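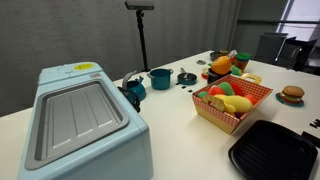

December, 14:10. Toy kitchen table, layout notes. LM, with T. Masilela for the second half.

Purpose: settle where the cookware and food go so the table can be reset by anyone from this page.

Appliance (pale blue, grey ridged lid): left, near edge. Leave it there. It is the bulkiest thing on the table and everything else gets placed off it. Sides slightly worn, not worth doing anything about. Yellow sticker goes to the back.

Cookware: one row running right from the appliance. Kettle first, then the two-handled pot, then the small saucepan. Saucepan handle towards the back. Tumelo prefers the kettle further forward; tried it, did not like it, moved it back. The black marks on the tabletop stay down until the layout is signed off by Ingvild.

Basket: centre right, checked pattern. Food only, no crockery. Contents at present are mixed fruit and veg, hard plastic and plush together. The long yellow piece lies across the front.
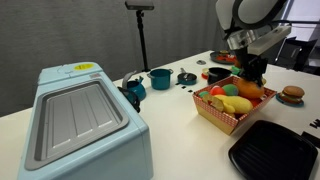
Basket in position, mango in with the rest. Burger on its teal plate to the right.

Burger: always on the plate, always right of the basket. Keep it whole.

Black pot: behind the basket. Orange on top is optional, and I have no view on it.

Cleaning: plastic food in warm water and a drop of washing-up liquid, air dried. Plush items wiped with a damp cloth only. Cardboard-type base on the basket must be kept dry, so empty it before wiping the rim. Allow 7 minutes for a full reset, over 3 of which go on the basket.

Storage: everything except the appliance fits in crate 731, cookware at the bottom, plush on top. Crate 845 is too shallow for the kettle.

To do:
- ask Gitau whether Prenside still sell the basket, one spare wanted
- decide on plush or plastic for the fruit, mixed is awkward to clean
- print this page and tape it inside the crate lid

15:25. Stopped. Layout left as above for Ingvild to check.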